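Re: [handheld-list] left jaw creeping open under light load

Date: 2019-11-01
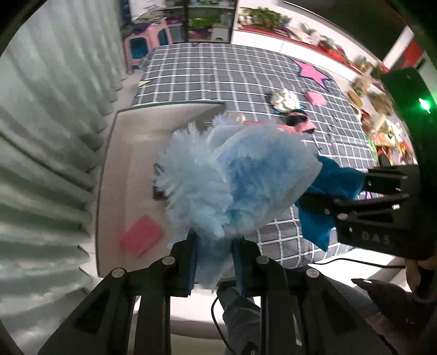 Hello all,

Sorry for the slow answer, Ashraf, I wanted to go through our own October sessions properly before I opened my big mouth. Short version: yes, we've had it too, and no, I don't think it's your springs.

Ashraf Benmoussa wrote:

> We have had the same fault three times now on the Harus pair.
> The operator closes on something soft, the trigger is fully in,
> and over a few seconds the left jaw relaxes. On a hard object you
> would never notice. On a cloth it simply lets go. I have changed
> the return springs on both units and it made no difference. Has
> anyone else seen this, or is it only us? Also, is it safe to keep
> recording with it in this state?

Soft things are exactly where we caught it. We do a lot of bedroom tidying (dusters, cloths, all the floppy stuff) and I'd been blaming the operators, which I now feel rotten about. A duster is a horrible thing to hold if you grab the fluffy bit, but if you've got it by the handle it ought to stay put, and ours didn't! Nasr dropped it over and over in one afternoon and was very polite about my advice to "squeeze harder".

So I went back over the logs. Out of 26 sessions, 11 had at least one slip where the trigger reading stayed flat and the jaw reading didn't. That's the bit that made me sit up. If it were springs or tired hands you'd expect the two to move together, surely? What we found on the left unit was the little clamp on the trigger linkage, the one hidden under the housing. It had worked loose by a hair. You could wiggle it with a fingernail. The status light was green the whole time, of course, so don't go by that. As far as I can tell it only knows the thing is powered and talking, and couldn't care less what the jaw is up to.

I took the clamp off, cleaned it, put a dab of threadlock on and did it up again. Then I ran the Wadance bench script for 2,000 closes on a folded tea towel and it held. I haven't done the right-hand one yet, so treat all this as half an experiment.

On your safety question, I'd stop recording with that unit, Ashraf. A dropped duster is no great drama, but the second time ours went, the jaw sprang back when the operator squeezed again and nipped the side of a finger. No blood, just swearing. Please do tell people to keep their free fingers off the linkage, and have a look at where your cable runs as well. We had one lying across the floor and somebody stepped back on it at the same moment, which didn't help anybody's mood.

Two things I'd love to know. Does yours creep when it's pointing straight down, or only tilted? And is anyone on the Rolon jaws seeing it? They use a different clamp, I think, though I've never had one apart.

I'll do the right-hand unit next and post the logs for both, good or bad.

Cheers,
Jo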